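The Open Day at Rurnholm

By the time Kirsty Mapplebeck got off the number 17 bus, the rain had stopped and there was already a line outside the Rurnholm building. She joined the end of it behind a family with a stroller and got out her sandwich. She had been looking forward to this since April!

Her brother thought it was a funny way to spend a day off. "Robots," he had said on the phone. "You can't even work your dishwasher." Which was true, but her dishwasher had never invited anybody in to look at it.

Inside they gave her a paper badge with 37 written on it and a map she turned upside down twice. The first hall belonged to a thing called the Gurkel, a tall sorting machine that took in buttons at one end and sent them down chutes by size. It was loud and marvelous. A boy next to her had brought a coin to see what would happen (he was asked not to). The man running it told them it could get through 1651 buttons before the hopper needed filling, and Kirsty, who had sewn for a living for most of her life, stood there thinking of every jar of buttons she had ever tipped out on a kitchen table.

She could have stayed all morning. But the map said Skarnimano, Room 4, hands-on teaching, and she liked the sound of that even better.

Room 4 was quieter. People stood close together and talked in low voices, the way they do around somebody threading a needle. A young woman in a white top was at the table, with a gripper in each hand, and she was working beside a little stack of rings.

"So the robot isn't doing it?" asked the father with the stroller.

"Not yet," said the woman. She had a nice, unhurried way of talking. "I do it, and it learns from what my hands did. Then I do it again."

"How many times?"

"For this one? Almost 100."
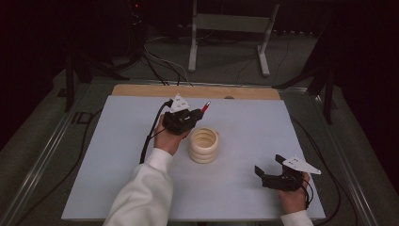 Kirsty edged forward until she was at the front. She knew those wrists! Well, she didn't know the woman from Adam, but she knew how a person holds her wrists when she has done a small job over and over and means to do it right once more. Old Mrs. MacDonald had held hers that way, at the next machine along, the winter she taught Kirsty to set a sleeve. She hadn't explained a thing. She had just said "watch," and done one, and then done another.

"Does it pick up your habits?" Kirsty asked. "If you did it a bit sideways, say?"

The woman looked up and laughed. "It does, yes. I tend to come in from the left. So it'll come in from the left."

Kirsty was so pleased with this that she told the father with the stroller all about Mrs. MacDonald, who pinned everything backward, and how half the girls on that floor had gone on pinning backward for the rest of their lives, and their daughters too, probably. He was very polite about it. His baby had gone to sleep.

"Would you like to see another one?" the woman asked.

"Oh, please," said Kirsty, and put her bag down on the floor between her feet.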